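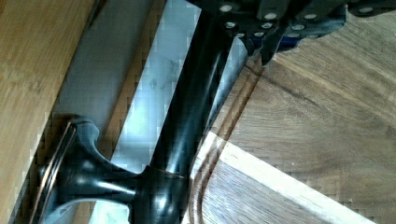

Jumis has begun the second stage of its project to gather examples of everyday kitchen handling for a learning system, the organization announced on Jun 20, 2019. Work is being carried out at the Gullilden test kitchen and will continue through July.

During each session, an operator guides a robot arm through an ordinary task, such as picking up a utensil by its handle or moving it clear of a cutting board. The motions of the arm are recorded together with the view from a small camera at the wrist. Each recording is then labelled with the name of the task and its outcome, and is added to the collection from which the system, known as Clistum, will be trained.

"Long handles lying across a board or over another piece of metal remain difficult for the system," said Beril Öztürkmen, who leads the project. "A glossy handle changes its look with every small movement of the arm. We need a good many examples from a good many starting positions, and we need the failed attempts as well as the successful ones."

The first stage was limited to single objects placed on a plain surface. Under the revised program, objects may overlap or touch, and wood surfaces of differing colour and grain have been brought into use. Operators have been asked to vary the placement of objects between recordings and to leave the room lighting as they find it.

Two workstations are in operation, each staffed by two operators working in turns. Operators complete five practice recordings before their work is accepted into the collection. Recordings in which the arm is stopped by hand are kept and marked separately.

Uysal, which supplies the labelling software, will review a portion of the recordings at the end of each week. Where the reviewer and the operator disagree on the outcome of a task, the recording will be referred to the project office for a decision.

Training of Clistum on the new material is scheduled to start once the July sessions have closed. Departments wishing to propose further tasks for the program should submit a written request to the project office, stating the objects required and the result expected.

Contact the project office | Copyright 2019 Jumis. All rights reserved. | Back to top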